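Sorting switches on a taped table

I had put off sorting the panel switches since March. They came out of a control cabinet job at the Villanueva plant, where the old operator stations were pulled and replaced, and the client told us to keep whatever we wanted. I wanted all of it. The count on the pickup slip was 342 pieces, and the slip said "assorted", which covers a lot of ground.

Most of them are ordinary push buttons, the kind that mount through a hole in a panel with a contact block on the back. There are selector switches too, and emergency stops with mushroom heads. The brands are mixed. A good share are Okex, which I know well, and the rest are Justunis, which I had only met once before on a conveyor job. The two lines look alike from the front. From the back they do not, and the contact blocks don't swap between them. I found that out by breaking a clip.

Before getting into the switches themselves I should say something about the table, because a reader wrote in after the last post to ask how I lay out a sorting job. I use painter's tape. I have tried trays, muffin tins and the lids of shoe boxes, and tape is what I keep coming back to.

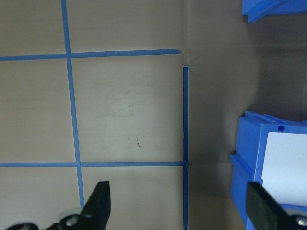 Sorting small hardware goes better when every group has a place with an edge to it. A pile with no edge spreads into the next pile and then you are doing the work again. Blue tape makes a good edge. It sticks down flat, it pulls up without leaving much behind, and you can read it from across the room. I don't measure the squares. One of my long lines leans to the right as it comes down, and one of the cross lines just stops at a torn end where I ran out of patience with the roll. It makes no difference to the switches. The middle square came out the biggest, so it gets the biggest group, the plain momentary buttons. The scuffs in that square are from metal bodies being slid instead of lifted, a habit I am trying to break.

The order I work in is simple. First I separate by what the thing does: momentary, maintained, selector, stop. I don't look at color at this stage. Color is the first thing your eye goes to and it's the least useful, since most of the caps come off and can go on a different body. I had a green start button apart last week and it had a normally closed block on it, so somebody had made do at some point.

Second, I check the contacts. I put a meter across the terminals, press, and watch. Then I let go and watch again. If the reading wanders I press it a dozen times and try once more – a switch that has sat for years will often clean itself up that way. If it still wanders it goes in the scrap pile.

Third, I look at the mounting hardware. The ring, the washer and the locking nut should all be with the switch. A button with no ring is close to worthless to me, and there were plenty of those.
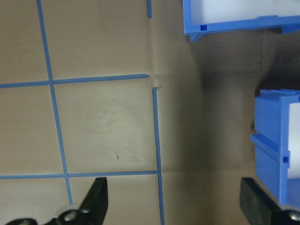
Bins and labels

Anything that passes goes from the tape to a bin. I like plastic bins with a stiff rim, and blue is what I have. I don't fill them to the top. Switches are heavier than they look, and a full bin is awkward to move and worse to drop.

Labels go on last. I used to write them first and then bend the sorting to fit the labels, which never worked. Now I write down what the group turned out to be, in plain words, and the part number after it if I can read one. Many of the Okex parts have the number molded into the side of the block. The Justunis ones had a paper sticker, and on a lot of them the print has gone. For those I keep one known good piece and match the others against it by hand.

Part number 2554 gave me the most trouble. It's a selector switch that was sold in two versions, one that springs back to center and one that stays put. The number is the same on both. You have to turn the knob to know. I had the two kinds mixed together for most of an afternoon before I noticed, and I ended up going through that whole group a second time. They are in separate bins now with a note on each.

Tape wears out, by the way. The ends start to lift after a few sessions and small washers get caught on the sticky side. I replace a strip when that happens and leave the others alone, so the lines on my table are never all the same age.
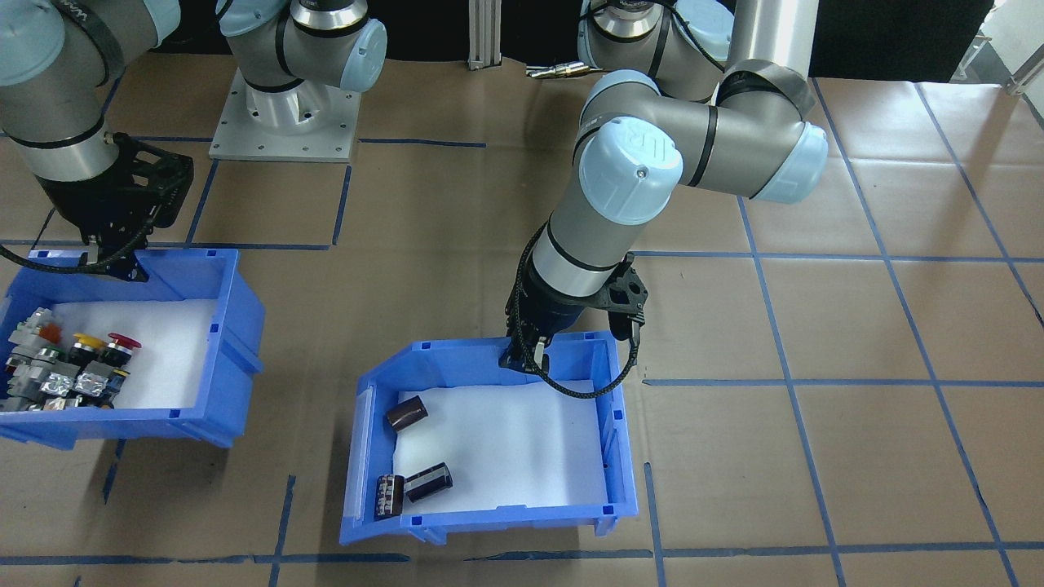 Should you line the bottom of a switch bin?

A layer of foam is worth having if the bin gets moved much. Bare plastic lets the metal bodies slide and knock together, and the threads take the damage. Any thin sheet will do, cut a little small so it lies flat. I change it when it gets oily.

The emergency stops are the one group I won't reuse on a machine, whatever the meter says. They can go on a practice panel. For real work I buy those new, and I'd suggest you do the same.

What's left is the pile from Ondholm, a smaller lot that arrived in a single box with the wires still attached. I need to cut those off and find out what is under all the electrical tape. I'm also short on locking nuts, so if you have a source for the older thread size, leave a comment.

Posted 29 January 2021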